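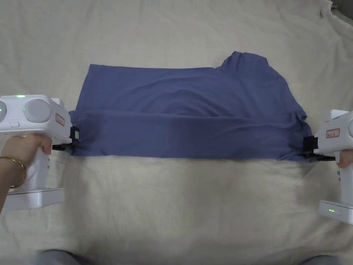

Flavton Bench Notes
April 9, 2022

Okay, a few of you asked how we look after the hand-held grippers at the cloth station, and I promised a proper answer, so get comfortable, this will run to a good many posts. It's all one station: two grippers, one sheet, one pile of shirts, and me fussing over them.

First thing in the morning, before any shirt comes out, both grippers get switched on and left alone for 15 minutes. I used to skip this and go straight to work, and then spend the rest of the morning wondering why the jaw opening read a hair different from what it had been at the start. Now I make tea instead.

Then I look for the green lights. I check them on both units, left and right, and I want them all steady. If one is blinking I don't even pick the thing up, I go and reseat the cable at the back, and most days that settles it.

Next come the jaws. Cotton sheds like you wouldn't believe! You fold shirts all day and by evening there's a soft gray felt packed into the hinge, and it builds up so slowly that you don't feel it until the jaw stops closing the last little bit. I use a dry toothbrush, then a wooden toothpick for the corners. Please no compressed air, it only drives the fluff deeper in (ask me how I know). 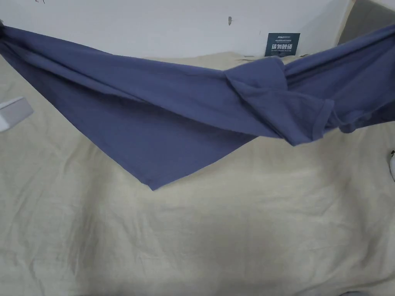

Flavton Bench Notes

The pads are next, and they deserve a post to themselves. A worn pad will hold a shirt beautifully while it's lying on the bed, and then you lift it and the weight of the cloth starts pulling and one side creeps out. So I always test with a lift. Pinch both ends, bring it up off the sheet, let it hang, and count slowly. If the cloth has crept, the pads get changed.

We put the current pads on at the start of the week and they've done 204 folds. The set before that gave up at 145, and I'm pretty sure that was my fault for cleaning them with alcohol. Warm water and a drop of dish soap on a cloth, that's all they want. Let them dry completely before you close the jaws on anything.

A word about twists, too. When a shirt rolls up on itself in the middle there is a great temptation to pull the grippers apart and snap it straight. Don't! That yank goes right into the jaw linkage. Set it down, let go with one side, pick a better spot, start over. It costs you a few seconds and it saves you an evening with a very small screwdriver.

The linkage itself is the Lorer kind, if anyone is matching parts. There's a tiny set screw on each side that works loose over time. I check it with the short hex key and go only as far as snug. I keep a dab of the removable thread locker there and renew it whenever I've had the screw out.

Calibration! After pads, always after pads. Fully closed, hold, fully open, hold, and then closed on the little gauge block from the Kwak kit. I do it 11 times per side and write down the lowest and the highest reading. If those two have drifted apart since the last page of the notebook, I go back to the toothbrush before I touch any setting at all, and it's nearly always lint.

The sheet counts as part of the machine as far as I'm concerned. I shake it out at lunch and put it through the wash when it starts to look tired. I don't iron it. Some creases are fine, and the shirts we fold at home aren't lying on a tabletop of glass either.

Somebody in the Skedumeck group wanted to know about sore hands, and yes, it's a real thing. The units are boxy and you end up gripping harder than you need to. Loosen your fingers between shirts, kneel on something soft, and swap which side does the pulling if you can. I notice that my folds get sloppy well before my hands begin to complain - so when the folds go, I stop.

End of the day: brush, wipe, jaws left slightly open so the pads don't take a set, power off, cables in big lazy loops. Tight loops ruined one of my connectors last June and I'm still a bit sad over it.

I still owe you the part on swapping the spring in the left-hand unit. It's stiffer than the right and I've been putting it off for far too long. The new one is sitting on the shelf, so I'll add it to this thread once it's in. If yours has gone stiff as well, tell me what you did!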